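Practical Methods in Gripping, Handout for Session 6
Two-finger hand-held grippers and thin plastic bags
Prepared by Igor Bielecka. Corrections by Zuleica Leite.

What this session is for

In the last session we compared fingers on hard parts: the turned pins and the Climstead blocks. All groups got good results there, and several of you wrote that the choice of pad does not matter much. I would like you to test this opinion on a more difficult material. A shopping bag has almost no stiffness, it has no fixed shape, and the place where you aim is often gone before the fingers close.

Please read the section on contact from Dezső Hegedűs's notes before you come. The formula for friction is the same as before, but you will see that it helps less.

The pads

We use two kinds. The Binum pad is a plain block with a smooth face. The Aguiar pad is the same block with a thin soft layer glued on the face. The soft layer holds film better in the first trials, but it wears. A worn layer is not a reason to stop the test. Write the condition of the pad in your table before each series, in your own words, and do not pull off loose pieces between trials.

Procedure

Each group makes 192 trials, divided equally between the two pads. One trial is: open fully, approach, close, lift, hold for 3 seconds, put down. Count it as a success only if the bag stays between the pads during the whole hold.

Vary the approach. From above, the fingers usually find a fold. From the side, they often push the film in front of them like a curtain. Hemant Rajput's group last February had more failures from the side with both pads, and I would like to know if you find the same.

If you work with two grippers, agree first who closes. The second hand should only steady the bag and must not lift.

Also note what is in the bag or near it. A snack packet is itself slippery, and its printing can be seen through the film, so the student who holds the gripper tends to aim at the packet and not at the film. Both are allowed, but they are different grasps and they go in different columns.

Finger pads open, with the clear or milky film near them:

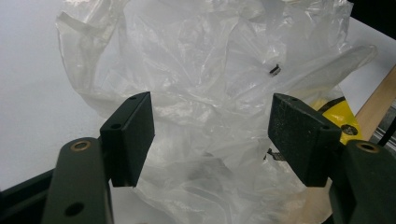
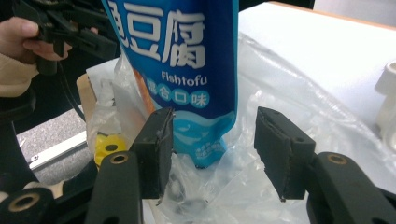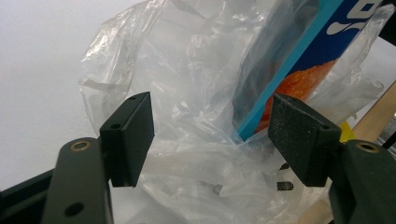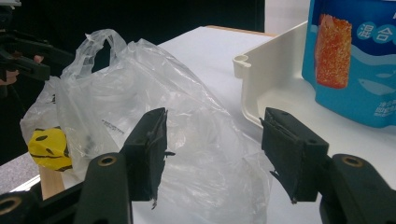 How to write the results

Give the success rate for each pad and for each direction of approach, four numbers in total. Then give the failures by type. I propose these types, but you may add one if you explain it:

Slip: the film was held and then went out during the lift.
Miss: the pads closed and there was no film between them.
Push: the bag moved away before closing.
Tear: the film was damaged.

Please do not join slip and miss into one number. Hubert Sadowski did this in the first version of our Bradville report and we could not separate them afterwards, so over 200 trials had to be repeated.

For the discussion, answer in one page. Would you choose the same pad for the film as for the hard parts? If not, how big must the difference be before it is worth changing pads in the middle of a job? Consider also the time for the change, which you measured in Session 3.

The reports are due on 16th November before the lecture. One report per group is enough, with all names on the first sheet. Bring the used pads with you in the paper envelope, marked with the number of trials they have made.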